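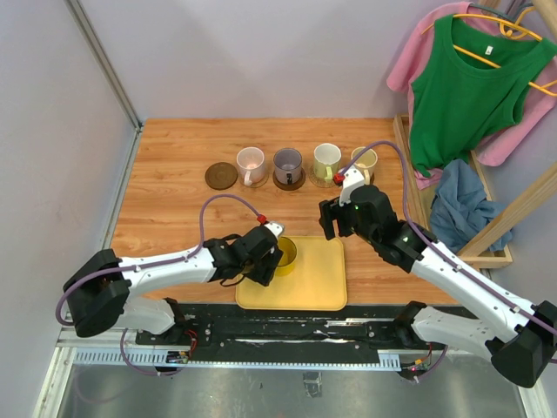 Four mugs in a row on a wood-grain tabletop, with an empty dark brown coaster to the left of the pink one.

How to Remove White Rings and Heat Marks from a Wood Table

By Teresa Teixeira
Filed under: Furniture Care

A white ring on a wood table is usually moisture trapped in the finish. The wood under it is normally fine. That makes most white rings a job for an evening at home, with things you already own, and you should be able to do it without sanding or refinishing the whole top.

Dark rings are a different problem and are covered near the end of this page.

Before you start

Find out what kind of finish you have. Pick a spot on the underside of the table or the inside of a leg and dab it with a cotton swab dipped in denatured alcohol. Wait a minute, then touch it.

If the finish gets soft or sticky, it is shellac. Skip the alcohol method below and go with the oil or the iron on its lowest setting.

If nothing happens with alcohol, try a drop of lacquer thinner on another hidden spot. Lacquer will soften. Polyurethane and most factory finishes made in the last few decades will not.

If water soaks in and darkens the wood within a few minutes, you have an oil finish or no finish at all. Go to the section on oiled tables.

Also make sure you have real wood or real veneer. Printed laminate does not take a ring the same way. A cloudy spot on laminate is almost always residue, and a little dish soap and warm water will lift it. An easy way to tell is to look at the edge of the top. On solid wood the grain carries over the edge. On laminate there is usually a separate strip, and the pattern on top repeats if you look long enough.

What you need

A soft cotton cloth, lint free (old T-shirts work, terry towels do not)
A clothes iron with no water in it
A hair dryer
Petroleum jelly or plain mayonnaise
Non-gel white toothpaste
Denatured alcohol
Paste wax
Mineral spirits, if the table has been polished a lot

Clean the surface first. Years of spray polish leave a film of silicone and dirt, and none of the methods work well through it. Wipe the top with a cloth dampened with mineral spirits, with a window open, and let it dry for 30 minutes.

Work from the mildest method to the strongest. Stop as soon as the mark is gone.

Method 1: Hair dryer

Best for rings that appeared in the last day or two.

1. Set the dryer to low heat.
2. Hold it six inches from the surface and keep it moving over the ring.
3. Check every couple of minutes. The white should fade from the outside in.
4. Stop if the surface gets too warm to rest your hand on. Let it cool and go again.
5. When the ring is gone, rub in a small amount of paste wax.

On a fresh ring this can take ten minutes. If you see no change after fifteen, move on.

Method 2: Petroleum jelly or mayonnaise

The oil works its way into the finish and pushes the moisture out. Both products do the same thing. Mayonnaise smells, and petroleum jelly is easier to keep in one place.

1. Put a thick layer over the mark, extending half an inch past it.
2. Leave it overnight.
3. Wipe it off with a dry cloth, then with a cloth dampened with mild soapy water.
4. Dry right away.

You can repeat this two or three nights in a row. It is slow but very hard to get wrong, so it is the one I suggest for a piece you care about.

Method 3: Iron and cloth

This is the fastest fix for most rings, including older ones.

1. Empty the iron and turn steam off.
2. Set it to the lowest heat.
3. Fold the cotton cloth once and lay it flat over the ring. Make sure there is no print or seam against the wood.
4. Press the iron on the cloth for five seconds, lift, and look.
5. Repeat, adding a few seconds each time, up to ten.

The ring should get fainter with every pass. If you smell varnish or the cloth starts to drag, stop and let everything cool completely. The finish has softened, and touching it now will leave a cloth print that is worse than the ring.

Do not use this method on shellac above the lowest setting, and do not use it on thin veneer that is already lifting. Heat loosens old glue.

Method 4: Toothpaste

Toothpaste is a very fine abrasive. It takes off the top of the finish along with the cloudiness, so use it only if the first three have failed.

1. Put a pea-sized amount on a damp cloth.
2. Rub lightly with the grain, never in circles.
3. Wipe clean every thirty seconds and check.
4. Buff dry and wax.

You will probably have a dull patch where you rubbed. Wax hides it on a satin finish. On a high-gloss table it may stay visible, and you would have to polish the whole top to even it out.

Method 5: Denatured alcohol

For lacquer and polyurethane only. Dampen a cloth so that it feels barely cool to the touch and sweep it across the mark in one pass, like a plane touching down and taking off. Wait for it to dry before the next pass. Three passes is the limit. More than that and you risk a smear in lacquer.

Keep it away from flames and from the iron.

Oiled and unfinished tables

On an oil finish, the mark is in the top layer of the wood. Sand lightly with the grain using 320 grit, only until the mark fades, wipe off the dust, and put on a thin coat of the same oil. Give it fifteen minutes, wipe off everything that has not soaked in, and leave the table alone for a full day. Lay used oil rags flat outdoors to dry. Balled up in a trash can, they can catch fire on their own.

Black or dark rings

A dark ring means water got through the finish and reached the wood. On oak it is often iron stain from a wet can or a metal plant stand. None of the methods above will touch it. The finish has to come off in that area and the wood has to be bleached with oxalic acid, then refinished. Wear gloves and eye protection, follow the package directions, and test it somewhere hidden. If the table has any value, get a quote from a refinisher before you begin.

Keeping rings from coming back

Coasters help only if they are the right kind. Look for a raised edge, which holds the drips, and a base of cork or felt. Bare ceramic or slate scratches, and smooth metal passes heat straight through. Wipe the bottoms once in a while. A coaster with a wet underside makes a ring just as well as a mug does.

Wax the top twice a year. I do mine in December and again in early summer, on a Saturday when no one needs the table for lunch. Put on a thin coat, wait until it hazes, and buff with a clean cloth. Wax will not stop a hot dish from leaving a mark, but it gives you more time to catch a spill.

Do not set takeout bags or pizza boxes directly on the wood. They trap steam, and the cloudy patch they leave can be the size of the box. The iron method works on those too – move the cloth along and do one small area at a time.

Reader notes

Ainhoa Figueroa wrote in to say the iron took out a ring that had been on her mother's sideboard for years, but it needed three sessions with a night in between. That matches my experience with old marks. If the ring is lighter after the first try, keep going. If it looks exactly the same after two, switch methods.

Related pages: Fixing Scratches in Dark Wood | How to Tell Veneer from Solid Wood | Removing Candle Wax from a Tabletop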